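Prascombe Weekly > Columns > Home & Habits

Tagged: opinion, stuff we own, fixing things

We use cookies to remember your settings and count visits. By continuing to read you agree to this. Manage choices

Let me keep my old computer, please

I got into an argument with my brother-in-law over dinner and I haven't really left it. He had noticed the computer under my desk, the big one, and asked when I was going to get rid of "that thing." I said never. He laughed, and then he saw I meant it, and the rest of the meal was pretty much him listing what a new laptop could do for me while I moved potatoes around my plate.

So this is the answer I should have given him, only longer and with fewer potatoes.

My computer is old. I bought it used from a little shop on Skustutgate when I was living over there for work, and I paid 60 dollars' worth of the local money for it, keyboard thrown in. I then paid a silly amount to ship it home, which my brother-in-law brings up a lot. It writes letters. It does my taxes. It holds every photo I've taken since I stopped using film, and it plays music while I cook if I turn the speakers toward the kitchen door. I have never once asked it to do something and been told no, apart from one video call where my face froze in a way my sister still has saved on her phone.

What would a new one do that I need done? I keep asking people this and the answers get vague very fast. It's faster. OK, faster at what? I type at the speed I type. It's thinner. Thinner than what, I keep it under a desk! It's got a better screen, and fine, I'll give them the screen, except that mine is a separate thing I can swap any time I like without throwing out the rest.

And that's my real point, the swapping. When my hard drive started making a noise like somebody chewing ice, I took the side off, pulled the drive out, put another one in, and was back at it before supper. I'm no technician. I once glued a shoe to a porch. But these old towers were made by people who assumed that somebody, someday, would want to get in there, and they left room for your hands.

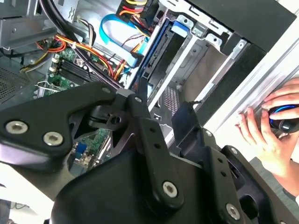 Compare that with the laptop my niece had for college. The battery went bad after her second year, and the battery was glued in. Glued! The shop quoted her so much for the repair that the guy at the counter gently suggested she look at the new models while she was there. She's a sensible kid and she cried in the car. I don't think she was crying about a battery. I think it was the feeling of having been careful with something and having it not matter one bit.

I know how this sounds. I know there's a certain kind of person who goes on about how toasters used to last, and I can feel myself turning into that person as I type. My mother's toaster lasted, sure, but it also gave you a little shock if you touched the side with wet fingers, so let's not get too misty about it. Plenty of old stuff was junk. We forget the junk since it went to the dump years ago and only the good toasters are left to brag about.

Still. There's a difference between a thing wearing out and a thing being finished off by a sticker on a box that says your system is no longer supported. I got one of those messages in September. A friendly little window popped up and told me my machine did not meet the requirements. It had met them the day before. I'd been doing a crossword on it.

What I did about that message was put a different, free system on it, which took me an evening and two phone calls to a patient friend. It looks a bit plain. The icons are in different places and for a week I kept opening the calculator by accident. Other than that I notice no difference, and the friendly little window has not been back.

My brother-in-law's best argument, and I'll be fair to him, was about power. He says the old towers eat electricity and I'm not saving the planet anything. I thought about that one for a while. I bought one of those plug meters and wrote the numbers down in the back of my address book, and he's partly right, it does use more than a laptop would. But I switch mine off when I'm done. He leaves his on all night with the lid up so the cat can sit on it. And somebody has to dig up and melt and ship everything that goes into a brand new machine, and I never hear that part mentioned in the ads. 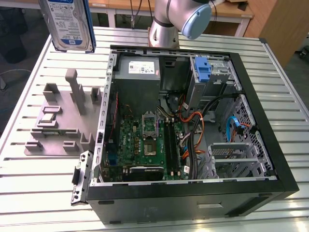

An open desktop tower, with the power supply and a green Dell motherboard showing.

The other thing I want to say is about who ends up with the old ones. In Prascombe we have a swap shelf behind the library, and people leave all kinds of things there: lamps, board games, a bread machine that has gone round at least three households I know of. Computers used to turn up on it too. Now there's a sign asking us not to leave them, as so few people take them home. It makes me sad every time I walk past. A kid who needs to write a book report does not need the latest anything. A kid who needs to write a book report needs a keyboard and a printer that isn't out of cyan.

My grandfather was a Lefèvre, from a family of clock people, and he had a drawer for parts. Every clock that couldn't be saved went into the drawer, piece by piece, and then came out again inside other clocks. I've got his kitchen clock on my wall and I'd bet half of it started life somewhere else. It runs five minutes fast. I've never fixed that, because it gets me out the door.

I have a drawer now too. It's got fans and cables and a bag of those tiny screws that all look the same and never are. My husband calls it the cemetery, and I've asked him to stop. Last winter a neighbor's machine wouldn't start, and the fix was in my drawer, and she brought over a lemon cake. You don't get a lemon cake from a trade-in program.

So no, I'm not getting rid of that thing. When it dies for good, I'll take out what still works and put it in the drawer, and then I'll go find another one just as ugly. You can all keep your thin ones. Just check whether the battery comes out before you pay for it, and if the person in the shop doesn't know, ask them to go find out while you wait.

Like what you're reading? Get our columns by email every week. Enter your address to sign up. You can unsubscribe at any time.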